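Laundry has a way of humbling clever machines, and anyone who has wrestled a fitted sheet after a long day will feel a little sympathy. At Grernau, the team behind the Zirar project has spent much of the time since July on a humble part of the chore, the moment when a hand has to decide how hard to hold on.

Their method, which they call Dillik, lets the robot learn from people first. Helpers folded and carried their way through 51 household items, and the hand then practiced on its own, checking its grip against the view from its own wrist (a wonderfully odd view, once you get used to it!).

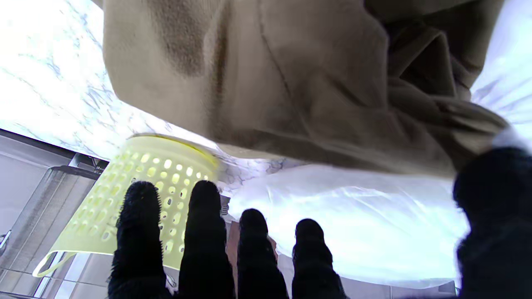
A wrist-level view of the hand's dark, fuzzy fingers and a length of heavy beige cloth, with a laundry basket beyond.

Thick, soft cloth gives the hand the most trouble. It bunches and sags, and its folds hide the very edge the hand wants to find. With the older program, the hand managed 34 clean pickups in a long day of trials. With Dillik it managed over three times that many, and the team went home very pleased indeed.

Next comes Wynne, a follow-up study in which two hands will share the work of folding.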